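Seltus practice kitchen, open day at Brorthorpe
Reviewed February 2018
Verdict: worth a look, not yet worth the licence

Seltus sells a simulated kitchen in which you can teach a robot arm to open doors and move things about before you let it near a real one. The yearly licence is 1,000 pounds a seat. They held an open day at their Brorthorpe office and I went along with a notebook and a fair amount of doubt, having sat through their December web demo and come away with very little.

Most of the morning went on doors. Troels Bergmann ran the demo from a laptop, with the view from the arm's own hand up on a big screen, so we saw what the controller sees, and from very close.

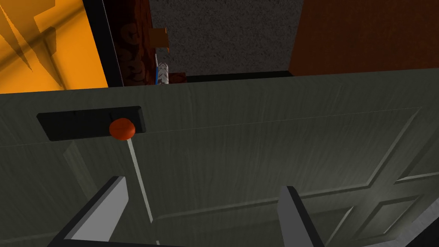
The sales sheet says 136 door and drawer types come with the basic package. I asked to choose one myself and was told the running order was fixed. That is a poor answer at an open day. If the thing works on all of them, let a visitor pick.

I also asked how a door's stiffness is set. By hand, Bergmann said, one figure per hinge, and the figures supplied are guesses. He was frank about it, which I liked, but anyone who has fought a swollen larder door will know how far a guess can be from the truth. Dagný Hjaltested, who writes the manual, told me measured values are planned as a paid extra. They ought to be in the box.

The looks are plain. Surfaces are flat, patterns are busy and the light is harsh in places. I don't hold that against it much, as a training tool needn't be pretty, but people were talking about "true to life" over the coffee and I couldn't go along with that.

The hand view is the best part of the package and also the most tiring. It tips and swings with the wrist, and after an hour I badly wanted a steady view of the whole room beside it. There is one, in the dearer version.
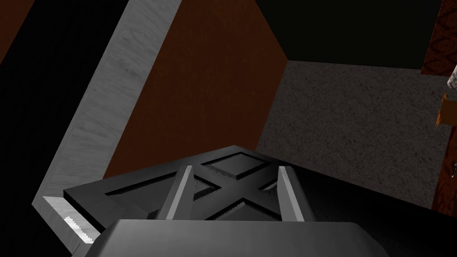
The hand view at a steep tilt, with both fingers empty.

Setting up looks easy enough. Liette Kowalchuk had a fresh copy going on a second machine in the time it took me to drink a tea. Reports are less good: a run of 252 attempts came out as one long table with no way to sort it by cause of failure, so you would be doing that yourself in a spreadsheet.

My main worry wasn't answered. Nothing we were shown had been tried on a real door afterwards. Bergmann said a trial is under way at Homport and that results will follow. Until they do, I'd ask for the 3 month loan copy and keep the money in the bank.

Good: quick to set up, staff who admit to gaps
Bad: fixed demo, guessed hinge figures, useful view costs extra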